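Pre-run software inspection, dual-arm laundry cell
Site: Karkstead
Stack: Rater (task planner), Memton (perception), Pfister (arm control)
Inspector: Benedikt Lehner
Period: February, after the planner update

Result codes: OK, OPEN, FAIL. An item marked FAIL blocks autonomous runs. An item marked OPEN permits runs with an operator at the stop.

1. Control

1.1 Stop input halts both arms from any planner state. OK
Tested from idle, approach, grasp and carry. Carry state now holds position with grippers closed. The previous build opened them.

1.2 Joint limits in the controller match the limits in the planner. FAIL, then OK
Left wrist limit was edited in Pfister and never copied to Rater. The planner was producing paths the controller rejected. Both now read from one file. Retested with 12 paths, no rejections.

1.3 Watchdog trips on loss of command stream. OK
Set to 100 ms. Do not raise this value to hide network dropouts. Log them.

1.4 Closed-chain mode engages when both grippers hold one object. OPEN
Mode engages correctly. It does not release if one gripper reports a lost grasp while the other still holds. The arm with the lost grasp keeps following. Ticket filed against Pfister.

1.5 Grip force ceiling set per object class. OK
Basket and garment classes have separate entries. The default entry is used for anything unclassified and is the lowest of the three.

2. Perception

2.1 Washer door angle is estimated before any approach. OK
The planner requires a reading of 90 degrees or more. One reading is not enough; the check uses the median of the last 17.

2.2 Reflective surfaces do not create false detections. OPEN 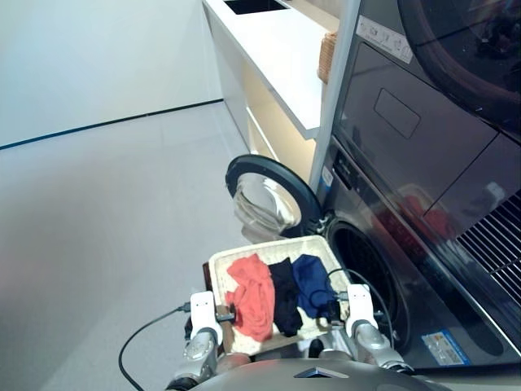

Memton segments garments by color and depth together, and the color term is weighted too heavily for this cell. The appliance fronts are dark and glossy, and the coral-red garment in the basket shows up again as a faint red reflection on the dryer. Color alone can score such a patch as a garment. The depth term should reject it, but depth on a glossy panel is unreliable and sometimes missing. Until the weights are changed, restrict garment candidates to the basket volume and the drum volume. Mask is in the cell config. Confirm it loads at startup; a missing mask file currently raises a warning only and should raise an error.

2.3 Dark garments separate from the drum opening. OPEN
Black on black is the worst case. Detection inside the basket is acceptable. Detection inside the drum is not, and the "drum empty" result must not be used to end a task.

2.4 Cables are excluded from grasp candidates. OK
Thin-object filter enabled. Check it again after any change to voxel size.

3. Planning

3.1 Open washer door is present in the collision model. OK
Modeled at the measured angle. The old fixed-angle model has been deleted from the repository.

3.2 Held basket is attached to the collision model during carry. OK
Attached on second gripper contact, removed on release. Garments hanging over the rim are not modeled. Keep the padding on the front face.

3.3 Arm cables have clearance on planned paths. OPEN
No cable model exists. Elbow-low solutions are disabled as a stopgap.

3.4 Planner timeout returns a safe state. OK
Hold, then operator prompt. No automatic retry.

4. Tooling

4.1 Logs from all three modules share one clock. FAIL
Memton still stamps on publish. Needs capture time. Autonomous runs blocked until fixed.

4.2 Config hash written to each run log. OK

4.3 Rollback to previous build tested. OK
Rater and Pfister must be rolled back together.

Reinspect 1.4, 2.2 and 4.1 after the next merge. Items 2.3 and 3.3 carry over.

B. Lehner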